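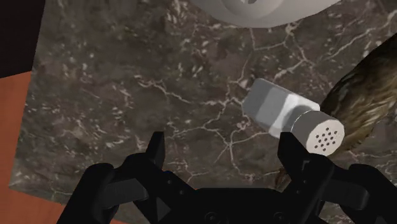
Brellero washes and sorts rented tableware for weddings and hotels, and I'd wanted to see inside the Stistedier depot ever since a friend took a job there and started coming home with opinions about forks. They run tours in November, when the wedding rush is over. I figured we'd go straight to the machines, but the first stop was a small room with two big monitors, where the crew rehearses jobs for the robot arm on a made-up kitchen before anything gets tried downstairs. So my first real look at automation was a salt shaker lying on its side on a dark marble counter, with the black fingers of the gripper open just below it. I was hooked right away!

The reason they care about shakers is that the crates come back from parties in a terrible state. The plates are usually fine. It's the small odd stuff that eats the day – salt and pepper, jugs, little cream pots, the table decorations people swear they packed separately. Nahom Alemneh runs the sorting floor, and he told us a busy weekend can mean 700 crates through the doors. Every one used to get unpacked by hand, standing up, on a concrete floor.

Downstairs there are now 3 stations with arms on them, all in the long part of the building they call Egan (after the old laundry, the sign is still up). The software that runs them is called Endo. I asked what it stood for and got three different answers, so I gave up.

I'd expected it to be faster than it is. Somebody who has sorted crates for years will beat the arm easily, and a couple of them did it for us, showing off a little. But the arm will do the dull end of the shift, and the people have moved over to checking for chips and cracks, which they seem to like better. Ultan Quinlan has been on the floor the longest of anyone we met. He was pretty frank that he hated the idea at first and figured his hours were going to disappear. His shift starts at 7 now and he spends part of the morning upstairs, setting up awkward layouts for the arm to practice on.

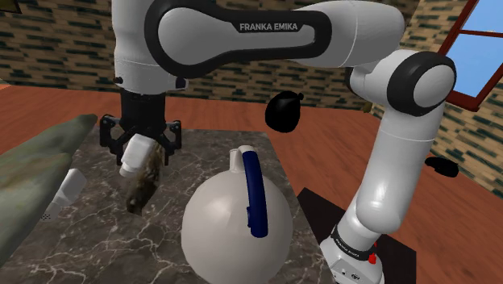 He's good at it, too, because he knows exactly how a crate goes wrong. Things end up leaning on each other. Something round gets parked in the middle where it blocks everything. The engineers had been laying items out nice and neat with space in between, and Ultan told them no party in history ever packed up like that. His messy versions are the ones they use now, and he gets a bit more per hour for the practice-room time. He told us that part twice.

Not everyone is happy. There are 68 people at the depot, and I talked to one woman at the coffee machine who misses working across the table from someone. You used to chat all day over the crates, she said, and now there's a guard rail and a hum. The evening crew also gets called over every time a station stops, so on a bad night you're running back and forth between your own work and the arm's. Nahom didn't argue when I brought it up – he said they want one person per shift who only looks after the stations, but it hasn't been approved yet.

My sore spot was the lunch break, which was too short, and we never got to see the washing line. If you go, wear flat shoes and ask to spend more time in the upstairs room. Parking is behind the building, through the second gate. The first gate is for trucks and they will honk at you.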